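Setting up your Shemweta resin figure (Flosden Editions, run of 800)

Read before opening the inner tray. Updated February 4, 2020.

1. Cut the outer tape only. Short blade. Do not go deeper than the cardboard.

2. Lift out top foam. Cape and staff are in the side slots, figure is in the middle – don't pull it by the head.

3. Check the number under the base against the card. If they dont match, stop and email us with both.

CAUTION: Resin is heavy and it chips. Work over a towel.

4. Push the staff through the closed hand from below. Tight is normal. Warm the hand with a hair dryer on low if it wont go.
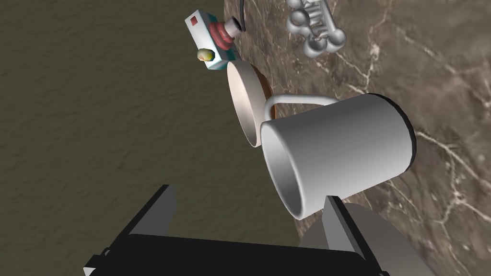

Staff goes in before the cape, one reader of the Pelden version wrote in to say, otherwise the collar blocks the wrist and you end up taking it all apart again. Same applies here.

5. Hang the cape. 2 magnets, one each shoulder. Should click.

Note: the Sirmont display dome fits the figure without the staff only. With staff – too tall.

Keep out of direct sun, the purple fades. Dust with a soft brush, no sprays, no no alcohol wipes. Keep the box and both foams, returns are not accepted without them.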